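Snack Packaging: Trays, Bags and Pouches
Grarnwood Junior Science Pages, Unit 6
Text: Quyên Hồ. Checked by Cường Mạc.
Reading age: 8 to 11

Words used on this page

Film: a very thin sheet of plastic, sold on rolls.
Seal: a place where two layers of film have been joined so that air and liquid cannot pass.
Crimp: a row of small ridges pressed into a seal.
Spout: a short tube that liquid comes out of.
Gusset: a folded piece that opens out to make a bag or pouch wider.
Laminate: a sheet made of several thin layers stuck together.
Rigid: stiff. A rigid thing keeps its shape when it is empty.
Flexible: bendy. A flexible thing changes shape when you press it.

What a package does

Food begins to change as soon as it is made. Biscuits take in water from the air and go soft. Bread loses water and goes hard. Crisps contain oil, and the oil reacts with oxygen and starts to taste stale. Juice can grow mould if germs get into it. A package slows these changes down by putting a wall, called a barrier, between the food and everything else.

The barrier has to suit the food. A crisp packet must keep out oxygen, water and light. A bread bag has an easier job, as bread is eaten within a few days. A drink pouch must keep germs out and must also hold liquid in, even when it is squeezed or dropped.

Packages do other work as well. They stop food being crushed and they carry the label. They also collect food into amounts that are easy to lift, count and store.

Setting up a table for looking at packages

Choose a plain, pale table top, or lay a sheet of white card on a darker one. Clear film is hard to see. On a patterned cloth its edges disappear. On plain white you can find the edges by looking for thin bright lines, where the film bends the light, and for the faint shadow beside it.

Now look at the shadows. A shadow with a sharp edge is made by a small, bright light, such as a torch. A shadow with a blurred edge is made by a wide light, such as a window or a long ceiling lamp. Each part of a wide light makes its own shadow in a slightly different place, and the shadows overlap. The overlapping part is dark and the outside part is grey.
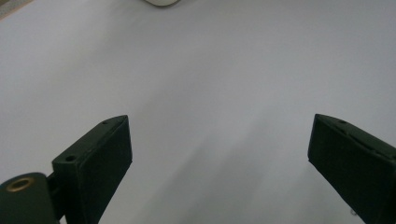 Move a lamp a little at a time until your own shadow falls away from the place where you are working. If you are right-handed, put the lamp on your left. If you are left-handed, put it on your right. A lamp low down and to one side is the best for finding crimps. The ridges stand up from the film and each one makes a small line of shade.

Wipe the table before you start. Crumbs under clear film look like marks on the film, and it is easy to write down something that is not there. Wash your hands too if you plan to eat the food afterwards.

Rigid packages: the tray

A plastic tray begins as a flat sheet. The sheet is heated until it is soft and is then laid over a mould. Air is sucked out through tiny holes in the mould, the soft sheet is pulled down against it, and the sheet cools in that shape. This method is called vacuum forming. Many food trays are made in this way, though some are made by squirting melted plastic into a closed mould instead.

Trays nearly always have rounded corners. There are two reasons. A sheet that is pulled into a sharp corner stretches too much and becomes thin there, and a thin corner splits. A rounded corner is also easier to clean, as food does not collect in it.

Some trays have a divider. This is a low wall across the inside which makes compartments. It keeps wet food away from dry food, and it stops small things sliding from one end to the other. It also makes the tray stiffer. You can test this with two pieces of paper. Hold one flat piece by its end and it droops. Fold a ridge down the middle of the other, hold it by its end, and it stays much straighter. A divider acts like that ridge.

Long things do not always fit in a compartment. If a bag is longer than the space, one end has to rest against the rim of the tray. A leaning bag is less steady than a flat one. It stays still only while its lower end cannot slide.

Flexible packages: the bag

Clear bags for snacks are often made on a machine that works from a roll of film. The machine wraps the film round to make a tube and joins the long edge. Two hot bars then press across the tube and melt the layers together. That seal is the bottom of the bag. Food drops in, the bars close again higher up, and a blade cuts through. One press makes the top seal of the full bag and the bottom seal of the next bag, so no time is wasted between them.

The ridges on the bars make the crimp. A crimped seal has more contact between its layers than a flat one of the same size. It also bends in many small places, so it is stiffer than the rest of the bag. Run a finger along it and you can feel the change.

Look for a small notch or a zigzag edge on the seal. Plastic film is hard to tear from a smooth edge and easy to tear from a cut one. The notch starts the tear. Once the tear has started, very little force is needed to keep it going.

Part way between: the pouch with a spout

A drink pouch is flexible, yet it can stand upright. Most standing pouches have a gusset at the bottom. When the pouch is filled, the weight of the drink pushes the gusset open into an oval base. An empty pouch of the same kind usually falls over.

The wall of a drink pouch is a laminate. One common kind has 3 layers. The outside layer carries the printing and gives the shine. The middle layer is the barrier and may be a very thin metal foil. The inside layer touches the drink and is made of a plastic that melts easily, so that the edges can be sealed with heat. The printing is usually put on the back of the outside layer, where fingers cannot rub it off.

The spout is a separate part made of rigid plastic. It is placed between the two sides of the pouch at the top and the film is sealed round it. The part of the spout that you cannot see has flat fins on it, which give the film more to stick to. On some pouches the spout is in the middle. On others it is at one corner, where the last of the drink is easier to pour out.

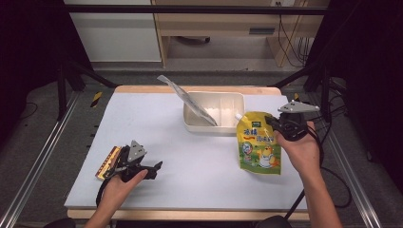 Pick up a full pouch by the spout or by the sealed edges. Holding it by the soft sides squeezes the liquid, and if the cap is off the liquid comes out. The amount inside has not changed. You have made the space smaller, and a liquid cannot be squashed into a smaller space in the way that air can.

Colour and printing

Printed film is made by adding one ink at a time. Each ink has its own roller, and the film passes under every roller in turn. The colours must land in exactly the right place. If one roller is slightly out of line, a thin edge of the wrong colour shows beside the letters. Printers call this poor register, and you may find it on a package at home if you use a magnifying glass.

Bright colours are used so that a package can be found quickly on a shelf. Cartoon animals are common on food made for children. Stripes are useful on a small package, where there is little room for a picture.

Putting snacks into a tray

Packing has an order. Khoa Mạch and Phong Đào tested several orders for this unit, using the same tray each time, and the order below gave the fewest spills.

1. Put the empty tray on the table with its long side facing you.
2. Put in the largest package first. Keep its sealed ends away from the divider.
3. Put flat packages beside it, standing on one edge if the compartment is narrow.
4. Leave standing pouches until last, and check that each cap is tight.
5. Lift the tray with both hands, one at each short end.

They packed for some 35 minutes altogether. Most of the spills came from step 5, when the tray was lifted from one side only.

Things to find out

Weigh an empty pouch and an empty plastic bottle that hold the same amount of drink. Write down both results in grams.

Float a piece of clear film on water. Many kinds float and some kinds sink. Recycling centres use this difference to sort plastics after they have been cut up.

Put one biscuit in a sealed bag and one on a plate. Leave them until the next morning and compare how they snap. Hưng Phùng suggests doing this in July as well as in winter, when indoor air is usually drier, and keeping both sets of notes.

Safety: ask an adult before using scissors on a package. Loose spout caps are small enough to choke on, so keep them away from younger children and put them in the bin or the recycling when you have finished.

Next unit: tins, lids and ring pulls.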